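Comparing Two Arms and Three Grippers in a Simulated Kitchen
Speaker notes, Illia Hnatiuk, 11 May 2025

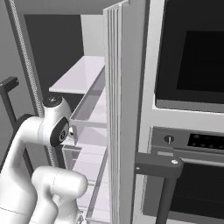 Slide 1. Opening

Good morning, and thank you for the invitation. My name is Illia, I work at Clivach in the manipulation group. I will speak slowly, please stop me if something is not clear. The talk is planned for twenty minutes and then we have time for questions.

Say thanks to Tamara Gavrilă for the kitchen model and to Fouad Berrada for the controller code. Both are in the room, so hard questions can go to them.

Slide 2. What we wanted to know

We had to choose an arm and a gripper for a kitchen task set. We had two arms to choose between, called Baltell and Grewal in these slides, and three grippers. The budget allowed one arm. Before we ordered anything, we wanted to know how much of the decision we can make in simulation.

The question was narrow. We did not ask which arm is better in general. We asked which one can work inside a refrigerator that stands next to other appliances, with a door that stays in the way.

(Pause here. In the last rehearsal I went too fast over this point and Gerardo asked about it at the end.)

Slide 3. Why a refrigerator

Most comparisons I have read are made on a flat table. On a table, the wrist has free space on all sides. A refrigerator takes this space away. The shelf is over your hand, the bin is under it, the side wall is close, and the open door limits where the elbow can go.

There are also transparent parts. Bins and lower compartments are clear, and a depth camera does not like them. In simulation the depth is perfect if you allow it to be perfect. We did not allow it. Fouad added a noise model which removes depth readings on clear surfaces, and we used it in all runs that I show today.

Slide 4. The setup

Both arms were mounted at the same base position and at the same height. The base did not move during a trial. I know that a mobile base would help very much, and I come back to this on slide 9.

Tasks: take a small carton from the upper shelf, take a round object from the bin, put a flat container back on the shelf, close the door.

For each arm we ran 1,000 trials per gripper. Object position changes in every trial, and also the door angle, inside a range. All the numbers come from the same version of the scene. We had an older version where the door was thinner than it should be, and we threw these results away.

Slide 5. The three grippers

First, a parallel gripper with two flat fingers. Simple, strong, easy to model.

Second, the same gripper with long thin fingers, designed by Rupert Plattner. They reach 11 centimeters past the palm.

Third, a suction cup on a short tube.

Remark for myself: do not spend time on the finger drawings. People can ask Rupert in the break.

Slide 6. Results for the grippers

The short fingers had problems with the bin. The palm touched the front lip before the fingers arrived at the object. We counted each such contact as a failure, also when the object was later picked up, because the plan did not expect the contact.

The long fingers solved most of this. The price is that they bend in reality and they do not bend in our simulator. So I believe the result for reach, but I do not believe the result for holding force. Please remember this if you read our table.

Suction was the best for the flat container and the worst for the round object. This will surprise no person who has used suction. The interesting part is the upper shelf. The cup can come in from the front with the wrist almost straight, and then the elbow stays low and away from the door.

Slide 7. Results for the arms

With the short fingers the two arms were nearly the same. With the long fingers Grewal was better on the shelf and Baltell was better in the bin. The reason is the wrist. Baltell has a shorter distance between the last two joints, so it can turn in a small space. Grewal has more reach but needs more room to turn.

For closing the door, both arms were weak at the start of the motion. When the door is open very wide, the hand must go around its edge, and the planner often gave up. We gave the planner 13 seconds for each plan. With more time it finds more solutions, but a person who waits in front of a refrigerator will not accept this.

Slide 8. Controllers

We compared two controllers, position control and impedance control. Both used the same plans.

Position control looked very good in free space. Near the shelf it was too stiff. A small error in the height of the shelf gave a large force in the simulator, and on a real arm this would be a safety stop.

Impedance control was slower, and it ended a little away from the target. But it continued after small contacts. For this task I prefer it, and Fouad agrees, with the condition that the stiffness is set per task and not one time for everything. He wrote a small tool for this, it is called Foris, and we will share it when the documentation is finished.

Slide 9. What I would do differently

I would put the base on a rail from the beginning. In many failed trials the arm was simply in a bad place, and then we were measuring our choice of base position more than the arm.

I would also check the handles earlier. Our collision model of the handles was a simple box for a long time. A T-shaped handle has free space beside its post, and the box closes this space. Tamara found it when she looked at paths that took a strange detour.

And I would write down the door angle range before the first run. We changed it two times, and each time we had to repeat everything.

Slide 10. Next steps

We ordered Baltell. In August we start with the real arm, first with the long fingers and then with suction. Gerardo Russo is building the shelf and the bin from the same measurements as the model, so we can repeat the bin task first and compare.

If somebody here has contact force data from a real refrigerator door seal, please talk to me. Our value for the seal is a guess.

Backup slide, only if asked: why we did not test a hand with more fingers. Answer: we had no good contact model for it, and the palm was wider than the space over the bin.

Questions.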